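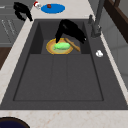

4. Fitting the under-sink filter

You've picked your spot and cleared out the cabinet, so now comes the fun part! The Brokix two-stage filter goes in with ordinary hand tools, and if you've ever changed a faucet you already know most of the moves. Read the section through once before you shut anything off.

You will need:
An adjustable wrench
A drill and the bit supplied in the bag marked Tenwood (that's the bracket kit)
A bucket and a couple of old towels
A flashlight, or better yet, a headlamp
A pencil

4.1 Shutting off the water

1. Turn the cold water valve under the sink clockwise until it stops. Don't force it. Older valves can feel stiff for the first half turn and then move quite freely.
2. Open the cold side of the faucet and let it run until the flow quits completely.
3. Set the bucket under the valve and loosen the supply line with the wrench. Expect a cupful or so to come out.

CAUTION: If water keeps dripping from the valve after it is fully closed, the valve is worn and should be replaced before you go any further. Close the main shutoff for the house while you do it.

4.2 Hanging the bracket

4. Hold the bracket against the side wall of the cabinet and mark the screw holes in pencil. Leave at least 2 inches clear below the filter housings. You'll be glad of that room at every cartridge change.
5. Drill the pilot holes. Wrap a bit of tape around the drill bit as a depth marker so you don't come out the other side.
6. Drive the screws in by hand and give the bracket a good tug. It has to carry the housings when they are full, and they get surprisingly heavy.

Note: Got a deep basin? Check where the bottom of the sink comes down before you drill. The housings hang in front of the bracket, so they need more space than the bracket alone (this catches a lot of people, including us, the first time we mounted one).

4.3 Connecting the lines

7. Screw the Fitzgerald tee onto the cold water valve, then reconnect the faucet supply line to the top of the tee. Snug it by hand and add a quarter turn with the wrench.
8. Cut the blue tubing to length with a sharp blade. The end must be perfectly square. A slanted cut is the most common cause of leaks, and it takes only a moment to trim it again.
9. Push the tubing into the tee until you feel it pass the seal and hit the stop. Pull back on it gently. It should stay put.
10. Run the other end to the port marked IN on the first housing.
11. Connect the white tubing from the port marked OUT to the filtered water faucet. Keep the curves wide and easy. If the tubing kinks, cut out the damaged part and start fresh.

CAUTION: Connect to the cold line only. Hot water will damage the cartridges.

4.4 First fill and flush

12. Put the cartridges in their housings, sediment first, carbon second. Wet the rubber rings with clean water so they seat smoothly.
13. Open the filtered water faucet, then open the cold valve slowly. You'll hear a good deal of sputtering as the air comes out, and the first water may look gray from carbon dust. Perfectly normal!
14. Let it run for 15 minutes, then close the faucet and dry every joint with a towel.
15. Go over each joint with the flashlight and a piece of dry tissue. Any damp spot on the tissue means that joint needs another look.

Note: Cloudy water during the first few days is usually trapped air. Fill a glass and watch it. Air clears from the bottom up.

4.5 Changing the cartridges

The pair is rated for 600 gallons. Write the date you installed them on the label inside the cabinet door, and if you tend to forget these things, tie it to something you'll remember. Ginevra Costa, who tested the early units in her own kitchen, swaps hers every December while the holiday baking is in the oven, and we love that idea.

Replacement cartridges are sold as the Wullodow twin pack. Close the valve, open the filtered faucet to release the pressure, and unscrew the housings with the wrench supplied. Then repeat steps 12 through 15.

Section revised by Eleni Kolev, 2 Oct 2026.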